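Refinishing a tabletop: oil or wipe-on poly?
Forum: Home Projects > Wood and Finishes

skisar48
I have a wood table pushed up against a white wall. We eat on it and the kids do homework on it. The old finish is wearing thin at one end. I sanded a test patch underneath and put on two coats of Stadetti hard oil. Looks good, but a glass left a ring after 12 hours. Do I keep going with oil or switch to poly? Top as it is today: 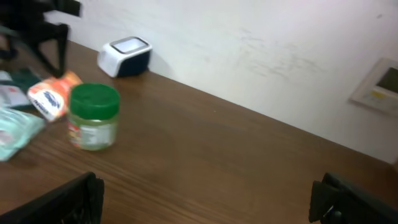 Re: Refinishing a tabletop: oil or wipe-on poly?

grosberg_mill
Two coats isn't enough to judge by. Oil needs three or four on a table, and a couple of weeks to cure before you set a wet glass on it. I've had oil on mine for years and I like that I can fix one spot without stripping the whole thing.

planeandsimple
Disagree. For a table with kids, use poly. Wipe-on, satin, four thin coats. I did the oil thing and was redoing it every October. If you already oiled the top, let it cure fully first or the poly may not stick.

skisar48
Only the patch underneath has oil. The top hasn't been touched. What grit do you stop at?

planeandsimple
I stop at 180. Some people go to 220.

grosberg_mill
Check the can. Some hard oils want a coarser surface than you'd think. If you go too fine it won't soak in and you get a sticky film.

Also, four coats of poly will still scratch, and then you're sanding the whole top.

zalewska_b
What's the temperature in the room? I had trouble with poly at 60 degrees. It stayed tacky for 14 hours and picked up dust.

skisar48
Heat is on, so that shouldn't be a problem. I'm leaning toward poly. Wanted to ask about sheen too. The top reflects more light than I'd like. Second photo, taken facing the wall:

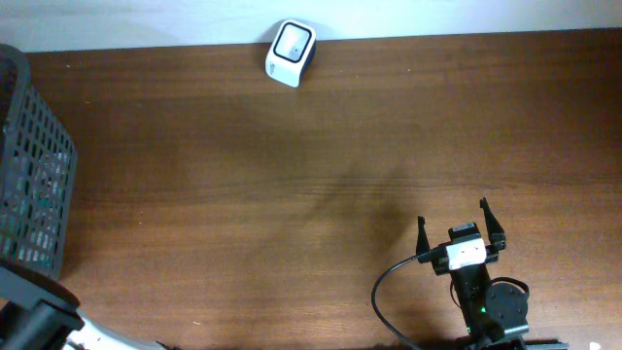 Tabletop before sanding, wall side at the top

zalewska_b
Satin or matte then. Stir it, don't shake it, and stir again before each coat.

grosberg_mill
I'd still oil it, but it's your table. Pull it away from the wall before you sand.

skisar48
Will do. Starting Friday.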